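Residuals

The planner at Vileo had a timeout of 15 seconds, and by the third week of November it was hitting it on one task in 8. The engineer on nights had inherited the ticket from the engineer on days, who had written in the notes field: grasp pose unstable, lid, see logs.

She read the logs. There were 3,937 lines for a single attempt. The perception node published an estimate of the lid, the planner accepted it and started a search, and before the search finished the perception node published another estimate with the surface tilted the other way. The planner threw out its tree and began again. Neither node reported an error. By its own specification each was behaving correctly.

The depth driver was the obvious suspect. She replayed the recording with the driver pinned to the old version, the one Lillmont had shipped before the merger, and the estimates jumped in the same way. She replayed it with the temporal filter on. The jumps got slower and the timeouts got worse.

At 2 a.m. she wrote a small tool to plot the fitted normal of the lid against time. She called it vetley, after the street she had grown up on, as all the sensible names were taken in the repository. The plot showed two clusters with nothing in between. The lid had two orientations, and the software was changing its mind.

She pulled up the colour stream.

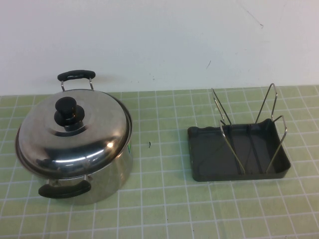 The fit was weighted by intensity. Somebody had put that in years ago, in a commit labelled Sandhu demo, and the comment beside it said only: helps on matte parts. On polished steel it gave the most authority to the pixels that deserved it least. A highlight belonged to the lamp and the lens as much as to the metal, and the solver had been treating it as geometry.

She considered deleting the weighting. There were 100 recordings in the regression set and most of them were matte parts. She put it behind a saturation mask instead, anchored the estimate on the black knob, and let the dome contribute only where the depth returns agreed with each other.

The second cluster disappeared from the plot. The planner returned a path in under a second and, receiving no further opinions, kept it.

She ran the set twice. While the second run finished she went back to the notes field and deleted the word unstable, then put it back, because it was the other engineer's word and the ticket was still in his name. Under it she wrote: it was certain both times. Mask added, please review.

The building's heating came on at five. She left the plot open on the shared screen and went down to find her bike.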